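3. Pricing the small book: what sellers say and what they leave out

I should own up at the start that I came to this question as a buyer. I've been picking up miniature and pocket editions of the poets since I was a student, mostly the undated sort that London publishers turned out in padded leather for the Christmas trade, and I had a hunch that the way a seller words the faults in a listing matters more than the faults themselves. So this section is partly me checking whether I've been a fool with my money (the answer is a bit mixed).

The records come from the Okbridge sale lists, which Carter Hawthorne was kind enough to let us copy out in full. There are 2,775 entries for books under four inches tall, and each one gives a title, a publisher where known, a short note on condition and the price the book was offered at. We don't have the price it finally fetched, and I'll come back to that, as it bothered one of our readers a good deal. Duplicates were left in if the seller had rewritten the note between lists, and taken out if the wording was the same.

3.1 Reading the notes

Tamara Vasiliu and I each read the same 200 notes, without talking to each other, and marked every phrase that told a buyer something was wrong with the book. Then we sat down with a pot of tea and argued. We agreed on nearly all the plain ones: spine missing, hinge cracked, lacks the front free endpaper. Where we fell out was over the soft words. Is "a little tired" a fault? Tamara said yes, straight away. I'd always read it as a sort of shrug. And what on earth do you do with "good for its age", which I've seen used on a book with no back board at all!

We settled on six groups in the end: binding, spine, page edges, paper, plates and ownership marks. Soft words went into whichever group they seemed to lean towards, and if they leaned nowhere we put them aside in a pile of their own, set out in Appendix B. That pile is bigger than I'd like. Faisal Sandhu, who sold books from a stall for years before he came to us, thinks most of it is habit and that sellers copy each other's phrases the way cooks copy recipes.
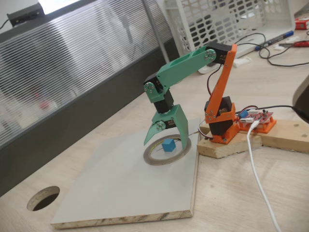
The group that gave us the most bother was ownership marks. A gift inscription on the flyleaf is a fault to one seller and a selling point to the next, and quite often it's the same seller on two different pages. "To Mother, December" in faded ink was listed as a blemish on one copy of Herrick and as "a charming period inscription" on another. I couldn't find any pattern in it by publisher or by date of the list. In the counts that follow, an inscription is only treated as a fault where the note says so, or where the seller puts it straight after another fault with only a comma between.

3.2 Long notes and short notes

I expected long notes to go with low prices, simply on the grounds that a battered book gives you more to write about. It doesn't work like that in these lists. The cheapest books tend to have very short notes ("worn", "fair only", once just "hmm"), and the dear ones have long notes with the faults measured almost to the hair. A seller asking a serious sum wants no parcels coming back, I suppose, and a careful list of small troubles also makes the rest of the book sound clean.

The exception is the Riviere bindings. We only have 20 of them, so please don't lean on this too hard, but their notes are short and their prices are high. Daryna Derkach suggested that the binder's name is doing the work the long note does elsewhere, and I think she's probably right. I'd want a good many more before I put it any more firmly than that.

3.3 Asking prices

Margareta Sârbu read an early draft and wrote in the margin, in capitals, that an asking price is only a wish. Fair enough. A book that sat on the shelf through list after list counts here just as much as one that went the same morning, and we can't tell the two apart except where an entry turns up again later. Where it does, I've used the first price. I did try the last price as well, out of nosiness, and the order of the six groups stayed the same, with plates at the top and page edges at the bottom. A missing portrait seems to hurt a small book far more than a rubbed spine does, and I've bought accordingly ever since.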